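# Who Does the Washing Up? Shared Kitchens and Good Neighbours in Kerklow 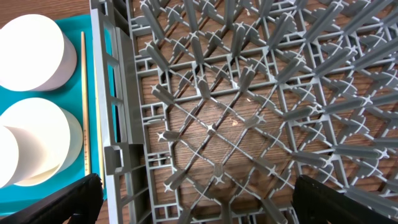 *by Jessie Guthrie and Bayu Wibisono*
*Second-year project, Community and Housing Studies*
*Tutor: Effie Kinnear*
*Handed in December 4, 2011*

## How we came to the subject

We both moved into shared housing in Kerklow in the same month, on opposite sides of the river, and for most of our first year we compared notes on the bus. Bayu's house got on like a family. Jessie's house had three separate bottles of washing-up liquid, each with a name on it in marker pen. When Effie asked us all to find a project that was small enough to finish and close enough to walk to, we already had one, really, though it took us a few weeks to admit that an argument over a saucepan could count as a subject.

What we wanted to find out was whether the way a household shares out its kitchen chores has anything to do with how well people feel they know each other. We had a feeling it would. We were partly right, and we will come to the part where we weren't.

## What we did

We chose 18 shared households, all within walking distance of Gilchrist Street, where the launderette and the two big corner shops are. Some were students, some were people in their first jobs, and one was a house of older men who had all worked at the Zellari biscuit works and had simply never got round to living apart. We left a short paper survey at each house and got 101 filled-in forms back by the end of June, which pleased us enormously (we had printed far too many and Bayu is still using the backs for shopping lists).

After that we sat down for a proper talk with 4 of the households, usually over tea and usually for longer than we had promised. We took notes by hand. Names have been left out except where people asked to be named, and two of them did.

## What people told us

We sorted the houses into those with a written rota, those with a spoken agreement and those with no arrangement at all. Before starting we had guessed that the rota houses would be the happiest. Their kitchens did cause them the least worry, but when we asked "could you borrow twenty pounds from someone you live with?" it was the spoken-agreement houses that said yes most readily. Several people in rota houses said that they hardly ever met in the kitchen, as the rota told them who would be there and they politely kept out of the way.

Ingvar Ketilsson, who has lived in the same house on Drernutari Row since he came to Kerklow, put it to us like this: "We had a rota for a year and it was very fair. Then the paper fell behind the fridge and we started talking." His house now settles things at Sunday dinner, and whoever cooked is let off everything else until the next day. We liked that house a great deal and ought to own up that we stayed for pudding.

Houses with no arrangement were the most mixed. Two of them were lovely. The rest had the sort of trouble you would expect, and the same complaints came up over and over: pans left to soak for days, the bin, and milk.

Dishwashers deserve a paragraph to themselves. We had thought a machine would put an end to quarrels, and it does seem to end the ones about washing. The quarrels about emptying it take their place. Murdo MacAulay, the eldest of the biscuit works men, told us that in his house the bowls go in at the back and have done since before we were born, and that a new lodger once moved out partly over this. He was smiling, but only partly.

## Money

We had not planned to ask about money and wish we had. One house had worked out that it spent 600 pounds in a year on shared shopping, all of it from a biscuit tin, and had never once fallen out over it. Other houses split everything to the penny and fell out monthly. There is probably a whole project in that tin – if anybody in next year's group would like it, they are welcome to our notes.

## What we would do differently

Our houses were nearly all near one street, and people who are really miserable at home may not bother with a survey left on the mat. We also asked everybody how well they got on, and some of them filled in the form with their housemates reading over their shoulders. Jessie noticed this at the third house and we ought to have brought envelopes from then on, but we didn't get them until much later.

## Thanks

To everyone who let us in, fed us and put up with Bayu's handwriting, and to Effie, who read two drafts and crossed out most of the first. Blank copies of the survey are in the folder in the department office, along with the typed-up notes from the longer talks.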